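Robots and Chores: Your Questions
Updated 21 Apr 2026

So many of you write to Fulletmont with the same handful of questions about robots around the house and the shop that we finally put the answers on one page. We'll keep adding to it as things change (and they do change!).

Can I buy a robot that does my laundry yet?
Not one we'd tell you to spend your savings on. Folding towels is the part that has come along nicely, and a good arm will get through a small stack if you're patient with it. Fitted sheets are another story, and so is anything pulled warm and tangled out of the dryer. Our Drummond arm takes 6 minutes on a bath towel on a good day, and most of us can beat that while talking on the phone.

What about shop-floor work?
That's a happier answer. Moving the same part from the same bin to the same tray is work machines have done well for years, and the folks at Kakham run 610 trays a shift that way. Change the part, though, and somebody has to sit down and set it all up again.

Why is soft stuff so hard?
A box keeps its shape when you grab it, and cloth doesn't. Every pinch makes a new set of folds, and the machine has to look again and decide where the edge went. Cables are the same kind of trouble, maybe worse — they loop, they spring back, and they like to hang right where a gripper wants to go.
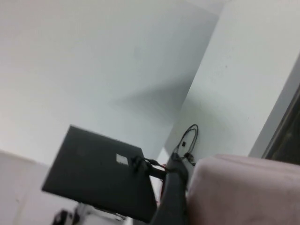 We get asked about tight spots a lot, too. A corner leaves an arm very little room to turn, and a plain pale wall gives a camera not much to measure against. People just lean in and feel their way, and we forget how clever that is.

Will it be safe around my kids and pets?
Ask the seller what happens when the arm bumps something, and ask to see it happen. The Brovorent home unit stops on light contact, but we would still keep the cat in another room.

When will you test more machines?
Our next round is in June, with three chores on the list: towels, dishes and sweeping up. Send us your suggestions, we read every one.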